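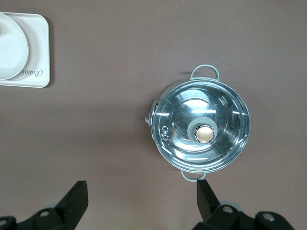 Where we've got to with the Mornstead chatbot

Hello Jytte, a quick catch-up before Monday's call. The big news is that the tenants' helpline assistant is live with its first 52 households (hooray!) and I've spent far too many evenings reading what people ask it. Mostly repairs, a fair bit about bins, and one long chat about whether it ever gets bored.

Training and testing

Mogens Hafstein and I gave it 500 old enquiries to sort. It got the plain ones right and made a mess of anything with two questions in it, so we're now splitting those up first. It also sounded very sure of itself when it was wrong, which I didn't like at all. It now passes the tricky ones to a person.

Money

We've spent what we said we would, apart from the Jirnix licence, which came in £100 over. I've taken that out of travel.

Still to do

Privacy notice in large print (Mogens has a draft). Another 20 households in August. I'd also love an afternoon with the Bergmann Road residents, as a few of them are properly worried about AI taking over the helpline jobs and I'd like to hear them out in person.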